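Kuvham Hillclimb Run Times

Timed runs from the car hillclimb at Kuvham, typed up from the paper sheets and checked against the printed results where printed results exist. The data covers 23 meetings and 1371 runs. Each row is one car going up the hill once, or trying to.

Last updated: 2021-08-01
Maintainer: Narayanan Salian
Transcription: Meenakshi Thomas, Sivaprasad Gowda
Checking: Sharada Warrier

What is in the folder

runs.csv — the main table, one row per run
meetings.csv — one row per meeting, with weather notes and the timing equipment used
drivers.csv — driver codes and the spellings of each name found on the sheets
classes.csv — class codes and the engine limits that applied at each meeting
corrections.txt — every change made after the first typing, oldest first
check.py — the script that produces the consistency report

The files are UTF-8 with commas as separators and a header row. Text fields containing a comma are quoted. There is no index column. Excel will open them, but it tends to turn the class codes into dates, so import them as text.

The course

The timed part of the road is 2000 meters, from the start line beside the lower culvert to the finish before the temple turnoff. The finish line has never moved. The start line was moved back by one car length when the culvert was rebuilt, and the organizers did not treat the older times as a separate record. I have followed them, but the field start_line in meetings.csv says "old" or "new" so you can split the data if it matters to you.

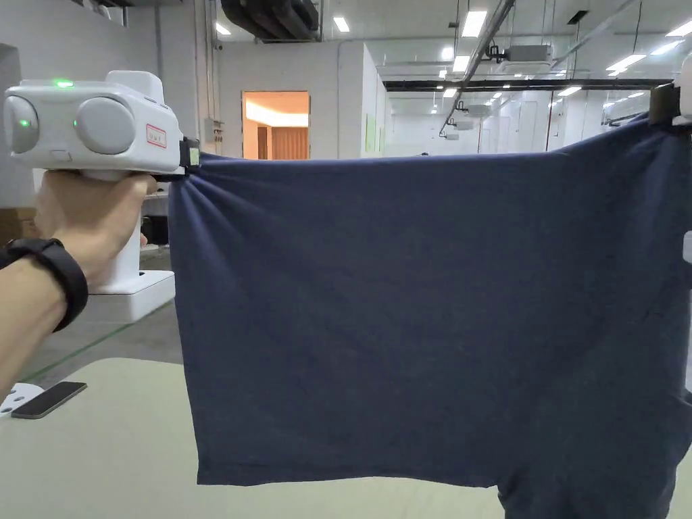 Most meetings gave every car two practice runs and two timed runs. When rain or a recovery used up the afternoon, the second timed run was dropped and the class was settled on the first. A missing second run is therefore usually not a retirement. Check the field runs_held in meetings.csv before you count anything as a non-finish.

Fields in runs.csv

meeting — code that joins to meetings.csv
run_type — P for practice, T for timed
run_no — order within the run type, for that car
driver — code that joins to drivers.csv
car_no — number on the door, which is not fixed from one meeting to the next
car — make and model as written on the sheet, lightly tidied
class — code that joins to classes.csv
time_s — elapsed time in seconds
split_s — time at the hairpin, blank for meetings without a split beam
status — OK, DNF, DNS, RERUN or DSQ
surface — dry, damp or wet, as judged by the start marshal
source — sheet, printed or both
note — free text

time_s is empty unless status is OK or DSQ. A disqualified run keeps its time because several of them were excluded on weight or tire grounds after the car had finished normally. A rerun has two rows, the stopped attempt with status RERUN and the one that counted.

Timing equipment

Three systems appear in the data. The earliest meetings used two stopwatches and a telephone line, and times were written to a tenth of a second. After that came the Welline beam set, which printed to hundredths on a paper strip. The later meetings used the Anolus transponder loops and have thousandths. I have not padded the stopwatch times with zeros. If you need a single precision, round down to tenths — and expect ties, particularly in the small saloon class.

The Anolus loops read low on the car, and a few drivers mounted the transponder behind the rear axle. Nothing has been adjusted for this. The difference is smaller than the differences between surfaces, but it could swap two close finishers.

How the sheets were typed

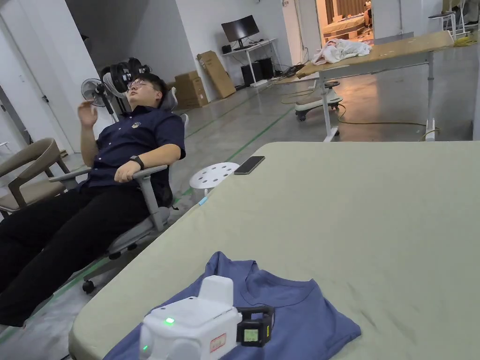

Every sheet was typed twice, by different people, and the two versions were compared by check.py. Where they disagreed, Sharada Warrier went back to the scan and made the decision. Reading pencil figures off a screen is slow work, and anyone who wants to help with the remaining sheets should set up properly for it. A gray office chair with a headrest that lets you lie as far back as the young man in glasses has done, eyes nearly shut, is good for the gap between sheets, and so is having a standing fan in the room. Do one meeting, stop, and do the next one later. The comparison report showed more mistakes toward the end of long sittings than anywhere else.

The scans are not included. They carry home addresses and license numbers in the margin, and we did not have a good way to mask them all.

Known problems

There are 30 rows where the sheet and the printed results give different times. The sheet time is in time_s and the printed one is in the note. I think the printed time is right in most of the cases where the difference is exactly one second, but I can't show it.

Two drivers raced as S. Acharya. Sivaprasad Acharya confirmed which entries were his, and the rest have been given to the other code. If you are the other S. Acharya, please write.

The name Urbonaitė appears with and without the dot on the last letter. drivers.csv has both spellings under one code.

Surface is a judgment made at the bottom of the hill. The upper section under the trees can stay damp long after the start has dried, so treat "dry" with some caution for the August meetings.

Class limits changed between meetings. Do not compare class codes directly without looking at classes.csv.

Use and corrections

You may use the data for anything, including articles and club handbooks. Please name the Kuvham run times as the source and give the date of the version you used. It is not an official record, and the organizers should be asked about any claim to a course record.

Send corrections by email to the maintainer with the meeting code, the car number and a photo or scan of whatever you are correcting from. Corrections from memory go in the note field and leave the time unchanged.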